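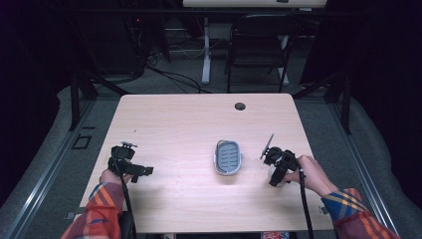 Clarell Opens a Sorting Room Where Everyone Is Welcome to Tidy

THIBODEAU, July - Clarell, the neighborhood home-goods exchange, is delighted to announce the opening of its new sorting room, a carpeted, comfortable space where neighbors can bring in the odds and ends that gather in every drawer and find each one a proper place to live.

The room is built around a very simple idea, and it is one our members have been asking for (some of them quite insistently!) for a long while now: a clear wooden table, a small basket in the middle of it, and all the time you need. Set the basket down, pick up one small thing, decide where it goes, and then pick up the next.

"My grandmother sorted her buttons this way every winter, and I suppose I have been copying her ever since," said Nathalie Grewal, director of Clarell. "People come in with a shoebox and a rather guilty look, and they tell us they should have dealt with it years ago. Well, so should we all. Sit down, take a basket, and have a go."

The baskets come from the Plavent line, and they were chosen after a good deal of friendly argument. The one on the table by the door is a small gray oval with a light rim and a slatted bottom in a darker blue-gray, and it is already the favorite. Wendelin Danzer, who fitted out the room, had held out for something larger.

"I wanted big square bins and I was outvoted," Danzer said. "Then I took one of the little ovals home for the hall table, and my keys have been in it every evening, so I have stopped complaining."

The tables are pale wood with a fine grain and were bought secondhand from a closed office. They kept their round cable holes, so lamps can be plugged in neatly on darker afternoons.

Clarell has set aside 400 baskets for the opening season. Each household may take home up to three, free of charge, and return them whenever they are no longer needed. Nearly 942 households belong to the exchange, so members are kindly asked to reserve ahead at the front desk.

Tiruwork Woldemariam will lead a relaxed sorting hour each morning at 10 a.m., with room for 27 people. No experience is needed, children are very welcome with a grown-up, and there will be tea. Please bring your own small items in a box or bag.

Contact: Ga-eun Um, Clarell front desk, Thibodeau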